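My Closing-Up Checklist for the Rental Apartment, With Comments

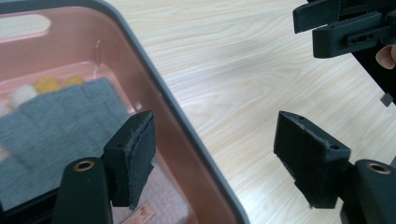

I rent out the upstairs apartment to short-stay guests, and between one set leaving and the next arriving I walk the whole place with this list. It started as a scrap of paper after a guest, Domingo Yáñez, very kindly told me the smoke alarm in the hallway had no battery in it at all. I was mortified! So now I carry a clipboard, and small stuff I find on the way (batteries, stray keys, the odd outlet cover) goes into a pink plastic basket like the one in the photo so I don't end up with pockets full of junk. Comments are from the December round.

HALLWAY AND STAIRS

Smoke alarm, press and hold the test button: OK
Loud enough to hear from the street, according to my neighbor Agata Gatti, who let me know.

Handrail, pull hard at top and bottom: FIX
The bottom bracket wiggles. Both screws turn without biting, so I need longer ones. Asked Ottavio Rinaldi to look before the next check-in.

Stair treads, loose edges: OK
Light over the landing: OK, new bulb

KITCHEN

Gas shutoff turns freely: OK
Stiff, but it turns. I always do this one with the stove cold.

Fire extinguisher, needle in the green, pin in place: OK
It had migrated behind the recycling again. Back on its hook, and I put up a bigger sign.

Outlets near the sink, test and reset: OK

Toaster cord and plug: REPLACED
The old Brukimow had a brown mark on the plug, so out it went. The new one is 900 watts and toasts slower, but I can live with slow.

Top cabinet, door hinges: OK
Leonardo Grasso hung these doors and they haven't budged.

BATHROOM

Hot water at the tap: 120 is my limit, reading was fine
Let it run a good while before you trust the thermometer.

Shower mat, suction cups: REPLACED
Half of them had gone hard. I scrubbed it twice before giving up — should have tossed it the first time.

Fan pulls a tissue against the grille: OK
Bathroom door can be opened from outside: OK
Coin slot on the handle. I keep a coin on top of the door frame, and guests keep taking it.

BEDROOMS

Windows open all the way and stay up: FIX
Back bedroom sash slides down by itself. Kagiso Mtshali says it's the cord. There's a note on the glass for now, and nobody sleeps in there until it's done.

Blind cords tied up high: OK
Bunk bed ladder bolts: tightened 2
They loosen every season. I have stopped being surprised.

Carbon monoxide alarm: OK, date on the back still good
Space heater: REMOVED
Somebody left one behind in the closet. Sweet of them, but no thank you!

OUTSIDE

House number readable from the road: OK
Steps clear, salt bucket full: FIX, bucket is down to crumbs
Porch light comes on at dusk: OK
Key box code changed: DONE

STILL OPEN
Handrail screws
Back bedroom sash cord
Salt, a 20 pound bag this time
Another coin for the bathroom door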